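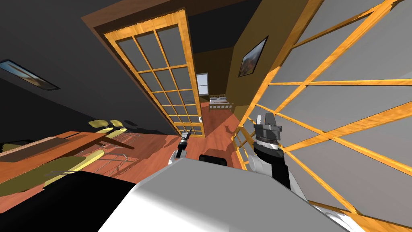
**Ticket opened January 5, 2022, by Nusrat Majumder.** The passenger pages for the steamer Sarnness are showing the wrong people on board. The manifest in the Rathnayake collection has 122 names on it. When I open the ship's page in Flivireo and click "All passengers," five of those names are missing. I checked them against the scans and they are all there on paper, in clear handwriting. There is a second, smaller problem with the word "list." The survivor accounts use it for the lean of the ship, and the site turns every one of those mentions into a link to the passenger list. Please look at the missing names first.

**Priority:** normal
**Area:** passenger records, ship pages
**Assigned to:** Ruwan Khan

**Steps to see it**

1. Open the Sarnness page.
2. Click "All passengers."
3. Sort by surname.
4. Compare with the manifest scans, last sheet first.

Expected: every name on the manifest. What I get: five short, and the total at the foot of the page is short by the same amount. No error message. Happens logged in and logged out.

---

**Ruwan Khan**

Confirmed on my machine. Can you send the missing names as they are spelled on the manifest? I want to know whether they failed to import or whether they are in the database and the page is hiding them. Those are different faults.

---

**Nusrat Majumder**

Spelling as written by the purser's clerk:

- Ellen Tarrow
- infant Tarrow
- Josef Hruby
- infant Hruby
- Wm. Castleden

The first four boarded at Puditz, the last stop before the crossing. Castleden is at the bottom of the same sheet but his port is blank.

---

**Ruwan Khan**

All of them are in the database. So the import ran, and the page is dropping them. Things I tried today:

- Rebuilt the search index. No change.
- Cleared the page cache. No change.
- Turned off the "hide crew" filter. No change, and none of them are marked as crew anyway.
- Opened each record by its direct address. Every one opens and looks normal.

Next I'll look at how the page joins passengers to tickets.

---

**Chaminda Gamage**

Before anyone edits those records, please note that the ticket numbers on that sheet are a mess in the original. The clerk gave the Tarrows one ticket between them and did the same for the Hrubys. I typed in what I saw. In the ticket field for each infant I put "with parent," as our entry guide says to. I don't want numbers made up for them to get the page working.

---

**Ruwan Khan**

Understood, nothing has been edited. That note helps, though. The ticket field was changed to numbers only in the last update. Anything in it that isn't a number gets read as blank, and the page skips passengers with a blank ticket. That explains the infants.

It doesn't explain the adults. Ellen Tarrow has a proper ticket number.

---

**Ruwan Khan**

Found the next piece. The page loads passengers in groups by ticket. If one person in the group has a bad ticket value, the whole group is thrown out, so each parent goes with the child. Castleden has a question mark after his number, which has the same effect as text.

Chaminda, is the question mark yours or the clerk's?

---

**Chaminda Gamage**

Mine. The last digit is under a water stain. I can move the question mark to the notes field, but then the number looks certain to anybody reading the page, and I'm not certain of it.

---

**Nimal Pathirana**

Joining because I look after the other ship pages. I'd like the field put back to plain text for everyone. We have 70 ships in the catalog and most of the manifests have something written in the ticket column that isn't a number: "staff," "transferred," "see over." If the Sarnness page is dropping people then others are too, and we wouldn't notice on the bigger ships.

Who asked for numbers only?

---

**Ruwan Khan**

I did, so that sorting by ticket would work. As plain text, ticket ten sorts ahead of ticket two and people complained. I can have it both ways with a second, hidden field that holds the number for sorting and leave the visible one exactly as typed. Records with no usable number will go at the end.

Work done on the test site:

- Ticket field back to plain text.
- Hidden sort field added and filled from the digits in the visible field.
- Page no longer skips passengers with a blank ticket.
- One bad ticket no longer removes the group.

The original entries had been kept in the change history, so "with parent" came back without retyping. Nusrat, please check the test site when you can.

---

**Nusrat Majumder**

Checked against the scans, name by name. The total reads 122 and all five are there. Castleden sorts in the right place and still has his question mark. The Tarrow infant sits directly under Ellen Tarrow, which I like.

One thing left on that page: "infant Hruby" is filed under I.

---

**Ruwan Khan**

Fixed. The import took the first word as the surname when there was no comma. I've corrected both infants by hand and opened a separate ticket for the import rule.

---

**Xiaoqing Fan**

I can take the "list" links. The automatic linker has a table of words and "list" is in it, pointing at the passenger list. It also matches "listed" and "listing," so "she listed to port" goes to the same page. I took the bare word out and left "passenger list" and "crew list" in.

I reread the survivor accounts afterward — the ones from April, taken down in the weeks after the sinking — and the stray links are gone. There is still one in the inquiry summary, where a witness says "the passenger list to starboard" and means the passenger side of the deck. I've turned linking off for that paragraph.

---

**Nimal Pathirana**

Both changes are on the live site. I'm running the passenger totals for the other ships against the manifests now, and around half are done. Two have come up short so far. The fix brought the names back on both.

Please leave this open until I've finished the rest.

**Status:** waiting on Nimal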